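Foam mats on a hard floor, cups and cans keep tipping??
Home & Floors > Playrooms, Basements, Garages

nishanishad
ok quick one. put down those interlocking foam tiles in the basement, light blue. kids eat snacks down there, adults have a can of something. now evrything with a drink in it tips. is it the mats or is it us. do I rip it up or buy a thicker kind? dont want to spend much

rurard_82
it's the seams. cup half on a seam, half off = rocks. push the tiles tight and keep drinks to the middle of a tile

nishanishad
pushed them tight already. went all round with a rubber mallet Sunday

hadizal
disagree w/ rurard, seams are fine if the tiles lock flat. it's the shape of the cup. tall skinny can on something squishy is never gonna be great. short cup with a wide bottom, no problem. mine are plastic ones from the dollar bin, 4 kids, hardly any spills

rurard_82
wide bottom sure but most kid cups are the OTHER way, wide on top narrow at the bottom. so that's backwards

hadizal
ok fair. mine are the straight kind. still say seams don't matter

aminu_o
same color mat here. can and a pink cup, seam running down between them

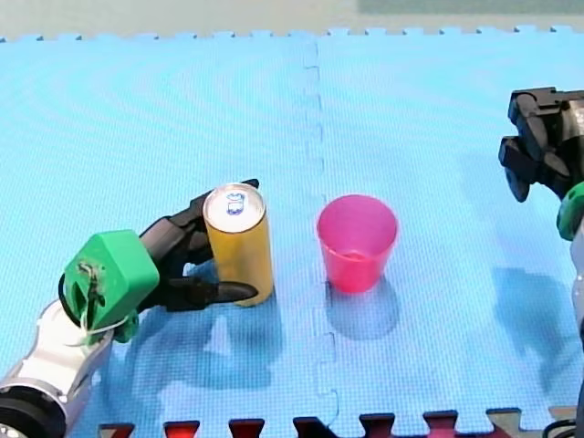
yellow can, pink cup, blue mat

nishanishad
oh thats the exact blue!! and that's the cup shape I have, wider at the rim. hm

rurard_82
so there you go. seam BETWEEN them, nothing sitting on it. thats all I'm saying

hadizal
one picture of two things on a mat doesnt prove anything about seams lol

zainab.ajayi
Had a daycare room floored in these for 2 years. Both of you are half right. Cheap soft foam dents under anything with a small base and the dent leans. Denser foam, way less. Press your thumb in, if the mark is still there when you come back from the kitchen it's the soft stuff.

nishanishad
did the thumb thing. mark stayed. great

zainab.ajayi
Then don't rip it up, just put a tray down. Cafeteria type with a lip. Drinks live on the tray.

aminu_o
tray is the answer. we got a Clelley one, $35 which is silly for a tray but it doesn't slide

rurard_82
35 for a TRAY. use a baking sheet

hadizal
baking sheet slides all over on foam, tried it. damp dish towel under it and it stays put

rurard_82
damp towel on foam = mildew in the seams. seams again!!

golshifteh r
jumping in bc we just redid ours. whatever you pick, lift the tiles after a spill. soda gets down between the teeth of the puzzle edges and goes sticky and you dont find out till July when it smells. I lift the one tile plus the ones touching it, wipe the floor, stand them up against the wall overnight

nishanishad
ugh ok. thats happened already I think, theres a corner that grabs my sock

golshifteh r
yep thats soda

aminu_o
another one, tall can on the mat and the cup over from it

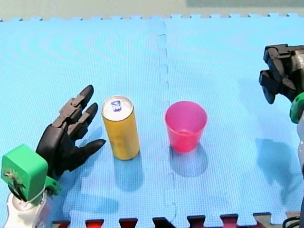 What takes dried soda off foam tiles without wrecking the color?
Warm water with a drop of dish soap, on a soft cloth, then wipe again with plain water and let the tile dry all the way before it goes back down.

hadizal
agree. no bleach, it left mine patchy

zainab.ajayi
And no magic-eraser type sponges, they scuff the texture off. Then that spot gets dirty faster than the rest.

rurard_82
been using Zometti floor spray on mine, no issues

hadizal
smells like a hospital tho

nishanishad
ok plan: baking sheet w/ NO towel, see if it slides. lifting the sock corner tonight. if the sheet slides I'll get the stupid $35 tray

rurard_82
it wont slide

hadizal
it will slide

nishanishad
it slides. ordering the tray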